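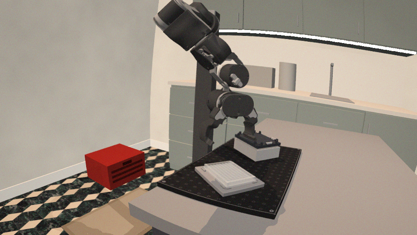
Last edited in June, 11 pm

So the bread came out! I have to get this down before bed because I'm still grinning. Zodwa Du Plessis lent me her great-grandmother's recipe book weeks ago (the cover says 1884 in brown ink, and it smells like a cellar) and tonight I finally tried the seed loaf on page 25. The handwriting is gorgeous and nearly impossible to read. I spent half the afternoon on one word that I was sure said "butter" and Zodwa says is "better," as in "better the next day." Well, too late, I've eaten three slices.

The dough was so sticky! I kept wanting to throw in more flour and Thandeka kept telling me over the phone to leave it alone – she was right, of course. Five hours on the shelf above the heater and it had climbed right over the edge of the bowl. I used the caraway from the Khoury store and a bit of honey from the jar we brought home from Enatport, the dark one. Next time more salt. And a smaller pan.

Thandeka Shabalala wants to come over and do the whole book with me, front to back, which would take us until winter, and I said yes before she'd finished asking. There's a plum thing with a lattice that I've had my eye on, and a soup that starts with "take the good pot." I love that. Which one was the good pot?

Need to copy out page 26 before I give the book back, and ask Zodwa if her aunt in Horkum knows what "a cold spoon of lard" means. Also buy yeast, I used the last of it. The kitchen still smells amazing and I've left the window shut on purpose.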